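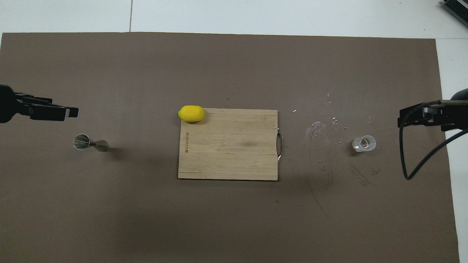
Bamboo board and steel jigger, storage and care

oszabo
Setting up a small home bar station and trying to settle the care routine before I put it into use. Items so far: one bamboo cutting board, one double-ended stainless jigger. White table, brown paper over it as a work surface. Two questions. Does bamboo need oil as often as maple? And is it fine to store the jigger on its side, or should it stand?

pandik_fan
Bamboo takes less oil. The strips are glued and the fiber is dense, so it won't absorb much after the second coat. Mineral oil, thin, wipe off after 6 hours. Repeat when water stops beading.

Skye Gunn
Disagree on the 6 hours. Overnight or don't bother. I have a Proddale board that went gray at the ends with short soaks. Also do the end grain first. It drinks more than the face.

pandik_fan
Gray ends are usually standing water. Was it stored flat?

Skye Gunn
On a rack, on edge. Dishwasher once, before I owned it.

pandik_fan
Then it was the dishwasher.

r_chavez_bar
On the jigger: side or upright makes no difference to the steel. Upright traps water in whichever cup is facing up. On its side it drains a little better but rolls. I hang mine.

oszabo
Hang it how? There's no hole in it.

r_chavez_bar
Loop of cord around the waist, hook under the shelf.

Skye Gunn
Check the volume before you worry about storage. My cheap one was marked 50 ml on the large side and held 44 to the brim. Put it on a kitchen scale, tare, fill with water. 1 g per ml is close enough.

oszabo
Will do. Is the paper worth keeping under the board? Citrus juice is going to get on everything.

pandik_fan
Plain paper, no. It wicks juice under the board and holds it there. Silicone mat, or bare table and a damp cloth.

r_chavez_bar
Paper is fine if you change it every session. A roll is cheap. I wouldn't leave a wet board on it overnight.

Otis Szabo (oszabo, other login)
Locked out of the first account. Going with the overnight oil and a mat. Will post the scale numbers for the jigger.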